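House rules for picking up other people's things
Sun 29 December 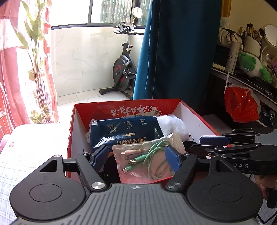

Two grippers over the red box, cables in the middle.

I have been promising Myrto Politis a proper write-up of our handling rules since September, and since the house is quiet today and there is still coffee in the pot, I'm going to sit down and do it. Fair warning, I ramble.

When we started recording hand-held gripper work in ordinary bedrooms and kitchens, our rule sheet was one page long and mostly told people to be careful. Well, everyone thinks they are being careful! Dalibor Hudec went back through 3,765 of our recordings last fall (the man has the patience of a saint) and the notes he sent me were really what pushed us to write things down in plain words.

The first rule is still my favorite: leave the room as it is. People want to tidy up before they begin, and I understand it, I was raised that way too. But a robot that learns only from bare tables won't be much help to anybody with a real desk, with the makeup brushes and the mirror and the plush toy on it. So we ask before we move anything, and mostly we don't move anything.

The second one is about taking turns. With two grippers over one box, one goes in and the other waits, open and clear of the first one's fingers. Zachary Fortin fought me on this for weeks because he felt it slowed things down, and he is right that it does. I'd still keep it. Boxes have walls, and two sets of jaws don't leave a lot of space between them.

Bagged cables get their own paragraph in the new sheet. Take hold of the bag and leave the plugs alone. Lift a little, stop, look at what is coming along with it, and only then carry on. Soft things like cloths and tissue love to ride up with whatever you're holding – if one does, set everything back down and start the lift over. Don't shake it loose.

Then there's the business of labels. QR codes, names, addresses, anything of that kind gets checked before a recording is shared outside the team, and Yvette Chisholm does the checking here in Flurnbridge. If she says blur it, we blur it, and I have learned not to argue.

We're still going back and forth on how long a session should run before a break. My wrists have opinions, and so do Dalibor's. If your group has a number you're happy with, please leave it in the comments and I'll bring it up with Myrto when we all get back.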